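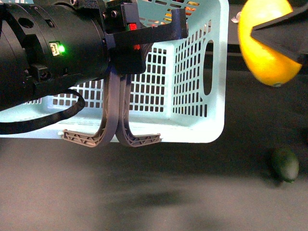 Fruit storage without a fridge: trays or basket?

rbai_1401
We moved in June and the new place has a tiny refrigerator, so most of our fruit sits out now. I've been keeping everything in a plastic shopping basket, the light blue-green kind with the holes in the sides. The problem is that whatever is on the bottom gets forgotten. Last week I pulled out two peaches that had gone flat on one side and a pear I don't remember buying.

I'm thinking of switching to trays on the counter. Does anyone do this? Does the fruit last longer or does it just take up the whole kitchen?

kemton_kitchen
Trays, yes. One layer only. I bought two flat ones from Jenasico for 11 dollars each and haven't gone back. Peaches and plums don't like having apples on top of them.

The one thing I'd say is get a tray with a rim. Mine are almost too shallow and oranges have ended up on the floor more than once.

pear_shaped
I don't agree with leaving everything spread out together. Apples give off ethylene and push the rest along. If you put a ripe apple next to a kiwi you'll have a soft kiwi sooner than you want. Basket for apples, tray for the rest, and put some distance between them.

kemton_kitchen
That's true if the fruit sits for a week. In my house it doesn't. With two kids the apples are gone before they can ripen anything.

pear_shaped
OK, but she's asking about fruit that got forgotten at the bottom of a basket, so hers does sit.

Duyên Lưu
We do both. I shop at Phùng, which sells the less common fruit by the piece, so I come home with one of this and two of that and a basket makes no sense for it. I lay it all out first and check each piece for soft spots, then decide what gets eaten first. Star fruit bruises along the ridges, so it never goes under anything.

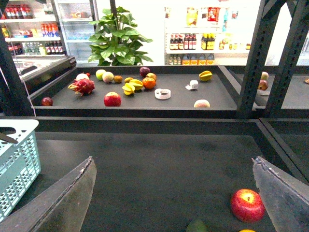
Two levels of tray, with the basket at the left. Dragon fruit, star fruit and passion fruit on the upper one.

Dragon fruit goes in the fridge for us after a day or two. Passion fruit I leave out until the skin starts to wrinkle, then I cut it. Apples can go anywhere.

rbai_1401
Thanks, I like the two levels. Is the back one higher or is that just how it looks? And do you wash anything before it goes out?

Duyên Lưu
The back is higher, there's a ledge. No washing until we eat it. If fruit comes home wet from the store I dry it with a paper towel.

oldtownmike
I'll be the one to say it: the basket is fine. Rongrong, you don't have a storage problem, you buy more than you eat. I used to do the same. I wrote down what I threw out over one summer and it came to 67 dollars, nearly all peaches. Now I shop twice a week and buy less. It all fits in a bowl.

rbai_1401
Maybe so. The store is a 40 minute bus ride each way, though, so twice a week isn't going to happen.

oldtownmike
Fair enough. Then buy the peaches hard.

pear_shaped
And keep the apples away from them.

zometti_fan
If you go with trays, look at the Zometti ones with the mesh bottom. Air gets underneath. I had mold under a plum on a solid tray and didn't see it until I picked the plum up. A liner works too but then you have to wash the liner.

kemton_kitchen
Solid is easier to wipe down. I turn the soft fruit over every morning when I make coffee and I haven't had mold yet.

rbai_1401
Going to try one solid tray for the soft fruit and keep the basket for apples and oranges. I'll measure the counter tonight. I think there's room next to the toaster if I move the dish rack.

Thread last updated 2025-03-15 | Contact the moderators | Terms of use | Back to top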